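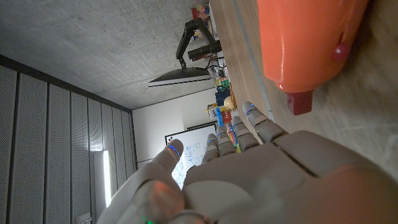
How to Patch a Small Hole in Drywall

Home Walls Floors Plumbing Outdoors Contact

Search this site Go

By Jolene McPhee

These steps cover holes from a doorknob, a pulled-out anchor or a bad swing of a hammer, up to the size of your palm. Anything bigger needs a piece of new drywall screwed to the studs. Dents and nail holes can be filled with spackle and skipped over to step 6.

What you need

Self-adhesive mesh patch, larger than the hole on every side
Joint compound, premixed
A 6-inch putty knife and a 10-inch one
Utility knife
Sanding sponge, fine
Primer and matching paint
Drop cloth

Step 1. Clean up the edges

Put down the drop cloth. Cut away loose paper and crumbled gypsum with the utility knife. If the paper is torn past the hole, score around the tear and peel the loose part off. Brown paper left showing should be sealed with primer before any compound goes on, or it will bubble.

Look inside with a flashlight. If you find a pipe or a cable, leave it where it is and keep the blade shallow.

Step 2. Take out old hardware

Remove any anchors or screws still in the wall near the hole. A plastic anchor that spins can be pulled with pliers. One that won't come out can be tapped in until it sits below the surface and then filled over.
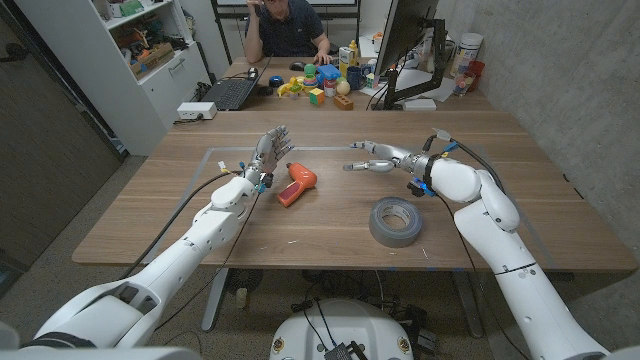

Old screws around a patch are where most people do extra damage, so take them out slowly. Use a hand screwdriver for the first turn and check that the head isn't stripped. If the screw is painted over, clean out the slot with the tip of the utility knife. After that a drill on low speed is fine, and it can be any drill you own with a working reverse. A toy one like the orange and red drill on the desk won't pull a screw. Set the clutch low if yours has one. Keep the bit square to the head and stop as soon as the screw comes free.

Step 3. Apply the mesh

Wipe the wall with a dry cloth. Peel the backing off the patch and center it over the hole. Press from the middle outward. If it won't stick, the wall is dusty or greasy. Wash it, let it dry and use a fresh patch.

Step 4. First coat

Load the 6-inch knife and spread compound over the mesh, pushing hard enough to fill the openings. Go 2 inches past the edge of the patch. You should still be able to see the weave faintly. Leave it overnight. In my basement in May it took 17 hours before the gray color was gone.

Step 5. Second and third coats

Scrape off ridges with a clean knife. Put on a thinner coat with the 10-inch knife and feather it out wider than the first. Let it dry, sand lightly and repeat. Keep the lid on the tub between coats.

Step 6. Sand and prime

Sand with light pressure in circles. Run your hand over the wall with your eyes closed, which finds bumps better than looking does. Hold a lamp close to the wall to check for low spots. Wipe off the dust and prime the whole patch.

Step 7. Paint

Use a roller, even on a small area. Brush marks show on a flat wall. If the old paint has faded, paint the full wall from corner to corner.

Doorknob holes will come back unless you put in a door stop.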